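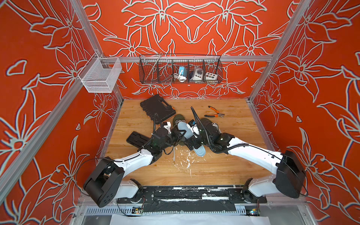

Speaker notes: "A Place for the Pliers"
Jiltow makers' evening, upstairs room. 36 minutes if I keep moving, less if the projector wins.

Opening. Wait for the chairs to stop scraping. Then: "I have been asked to talk about tool storage, and you have come anyway." Pause. If no laugh, go straight on as though none was expected.

Leave the first slide up. Let them look at the wallpaper. They will anyway. Red-orange, enormous lilies, petals the size of dinner plates in spirit if not on a ruler. Say that I have a weakness for wallpaper in work areas and have been told it's unprofessional by people whose own walls are the color of dishwater. A pair of pliers in front of a gray wall is a pair of pliers. In front of those lilies it's practically a still life.

Hanging things up. Point at the black wire basket on the rail. Dividers are the whole argument. An undivided basket is a drawer that happens to be in the air, and we all know what drawers do. With dividers, the metal rod gets a compartment and leans in it like a man waiting for a bus, and the plug adapter stays away from the box with the colored buttons.

Then admit the white cable. It's coiled, which is to its credit, and it hangs below the adapter, which is the way of cables. I have tried ties, clips, and a stern tone.

The second basket. Small, white, clipped to the post at the left. It looks empty. Ask the room what they would put in it. Take two answers, no more, or we'll be here till breakfast. My own view is that every bench should have one container with no assigned job. The Gedden shop I learned in had none, and so anything new went on the floor, where it became permanent.

(Sip of water. Check the clock. Should be close to 7:20.)

The case and its foam. My favorite part, go slowly. The black case is closed at the back of the table, latch and all, looking finished with the matter. The foam tray, with all its neat rectangular cutouts, is out on the left in front of it. Ask who has a case at home with the foam somewhere else. Wait for the hands. Ask who knows what the cutouts were for. Watch the hands go down.

Foam is a promise made by a manufacturer about how tidy you're going to be. Mine from the Wusberg drill set has been under three different benches and is in excellent condition, having never held anything since the first afternoon.

And the pliers. Orange and black handles, lying at an angle on the board. There's a rail, there are two baskets, there's a case with a handle. The pliers are on the table. The pliers are always on the table. I've come around to thinking they should be — draw an outline on the wood and call it a system.

Surface. Quick word on light wood grain: small screws show up on it, pencil lines show up on it, coffee shows up on it. Skip if running late.

Pattinasarany method, if anyone asks: everything used daily within arm's reach, everything used monthly on a rail, everything else given to a neighbor. I've managed the first.

Questions. Someone will ask where to buy the wallpaper. Say I'll look it up. Handouts are by the door, and please take the foam too, there's a box of it.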